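What We Learned About Getting People to Sort Their Trash
By Mamta Kushwaha
Wed 14 June

So when Joanne Catterall and I picked the campus waste project back in October, I thought it would be the easy one. You count some bins, you make a chart, you go home. I now know more about yogurt cup lids than I ever wanted to, and I kind of loved it!

Our question was pretty simple. Do people put things in the right bin more often if the sign above it shows pictures, or if it just uses words? The dining hall at Lurnimico has had the same word-only signs for as long as anyone can remember (PAPER, MIXED, LANDFILL, all caps, very stern), and the compost bin was added later with a sign in a different font. Joanne wanted to test color too, but our advisor talked us down to one change at a time, and she was right.

We ran it for 14 days. The first seven were with the old signs and the second seven with new ones that Joanne drew herself -- a banana peel, a coffee cup, a folded newspaper, that kind of thing. Every evening after dinner we put on gloves and went through the bags.
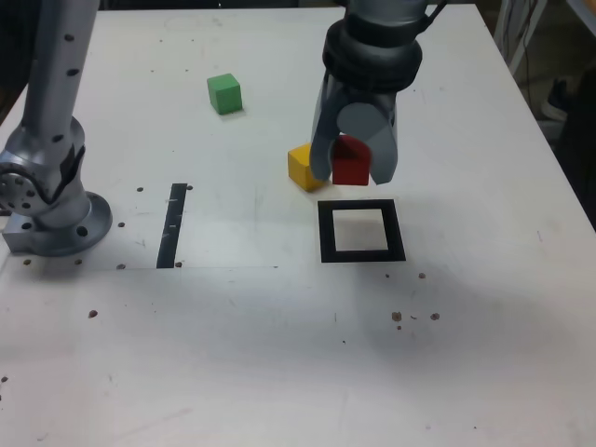
The sorting itself took way longer than planned. We figured an hour a night, and the first night took almost three, mostly from arguing about what counts as one item. Is a cup with a lid and a straw one thing or three? We ended up going with one if it was still stuck together, and we wrote that rule on an index card so we wouldn't change our minds halfway through. We changed our minds once anyway, on the second night, and had to redo that bag. Not fun.

Altogether we logged 3,416 items, and 2,204 of them were in the right bin. That's just under two thirds. I had guessed a lot lower, and Joanne had guessed higher, so we both lost the bet. 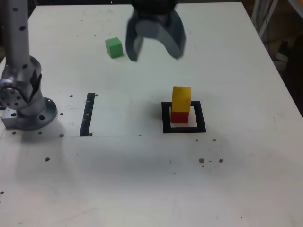 Tabletop with a green cube and a square outlined in black tape.

Now for the part I was excited about. The picture signs did help, but mostly with compost. Before the switch, people treated compost like a mystery box and threw in forks, gum wrappers, whatever. Afterward it was much cleaner. Paper barely changed at all, probably because everybody already knows what paper is. Landfill got a little worse, and I still don't have a good explanation for that one. Joanne thinks people who were in a hurry just went for the bin closest to the door, and the landfill bin is the one closest to the door.

There are some problems with our data and I'd rather say so up front. We only looked at dinner. The second week had a pizza night, and pizza boxes are a whole category of trouble (greasy half in compost, clean half in paper, and who is going to tear a box in half?). 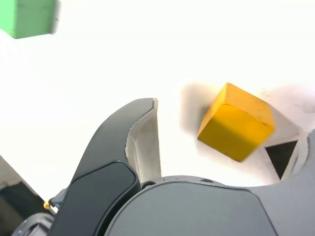

Also, people saw us. By the fourth night we were "the trash girls," and a few friends started holding up their napkins and asking which bin before they dropped them. Very sweet, terrible for the results. If I did this again I'd pick up the bags after closing and sort them somewhere else.

Next time I'd also like to move the bins around and leave the signs alone, just to check Joanne's door idea. She's already sketched a floor plan with the landfill bin way over by the tray return, and the dining manager said she'd think about it once the summer schedule is set.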